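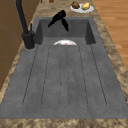
Spring Refit Notes: Fresh Water Systems on Club Boats

The three club cruisers go back in the water on 16th May. Before then, every boat needs its fresh water system flushed, checked and signed off in the boat log. Last season two charters were cut short by water faults that a dockside check would have caught. The procedure below replaces the one-page sheet kept in the chart tables. Please throw the old sheet away, as it gives the wrong dose for the tank on Pallunen.

Flushing

Antifreeze went into all three systems in December. It is the non-toxic pink type, but it tastes bad and will foam in the water heater if it is left there. Keep the heater bypassed for the first flush. Open the galley cold tap, then the head sink, then the transom shower, and run each until the water is clear and no longer foams. Only then turn the heater valves back to their normal position. On Metwally the bypass valve is behind the aft berth panel and turns the opposite way to the other two boats. The arrow painted beside it is correct.

Fill the tank, add the dose of plain unscented bleach marked on the tank label, and draw treated water through every outlet until you can smell it. Leave it for 4 hours. Drain, refill and drain again. If the smell is still strong after the second fill, do a third. Do not leave treated water in the lines overnight, as the pump diaphragms do not tolerate it well.

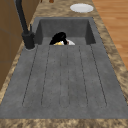 Pump and pressure switch

With all taps closed, the pump should build pressure and stop. If it restarts with no tap open, there is a leak or the check valve is passing. Look for the leak first. The usual places are the hose tails at the pump, the drain plug on the heater and the transom shower head, which is often left dripping in its locker where it drains to the bilge unseen.

All three boats have 12 volt pumps on their own breaker. Measure the voltage at the pump with the pump running, and write it down. A reading at the panel tells you little about the state of the connectors under the sole. Prestine had green corrosion on both pump terminals at haul-out. These have been cut back and crimped with heat-shrink butt connectors, and the same job is worth doing on the other boats if the terminals look dull.

Clean the strainer on the suction side. It unscrews by hand. If it needs a wrench, the O-ring is probably dry and should be greased with silicone before it goes back. Do not use petroleum jelly on any part of the water system.

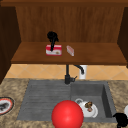
Vents and deck fills

A slow fill is nearly always a blocked vent. Spiders and salt are the common causes. Blow through the vent line from the tank end with the deck fill open, and fit a new mesh screen if the old one has holes. A blocked vent can also let the pump draw a vacuum in a flexible tank, which pulls the tank off its outlet fitting.

Check that the deck fill caps are marked for water and that the cap O-rings are sound. If the boat takes spray over the side deck, a flat O-ring is enough to let salt water into the tank. Crews who report brackish water after a windward passage should look here before blaming the dock supply.

Water use under way

Plan on 2 quarts of drinking water per person per day as a bare minimum, carried in bottles and kept apart from the tank. Tank water is for cooking, washing up and hands. On passages with more than one overnight, the skipper should switch the pump off at the panel between meals. This saves water and limits the loss if a hose lets go when the boat is heeled.

The foot pump in the galley of Pallunen has been rebuilt and now draws from the main tank. It works with the electric pump off and is the preferred way to draw water at sea. Fitting the same pump to the other boats would need a tee in the suction line and a hole in the sole, and has been put off until next winter.

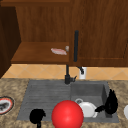 Records

Enter the flush date, the running voltage and any parts fitted on the water page of the boat log. Please do not write "all OK" in place of the voltage. A reading that drops from one year to the next is the only early warning we get of a failing feed.

Spare strainers, O-rings, hose clips and one complete pump are in the gray bin in the Monstead store. The spare pump fits all three boats, but the hose tails do not, so take the old ones off before you swap it. Anything used from the bin should be reported to Samah Benmoussa, who is placing the next parts order once the boats are afloat.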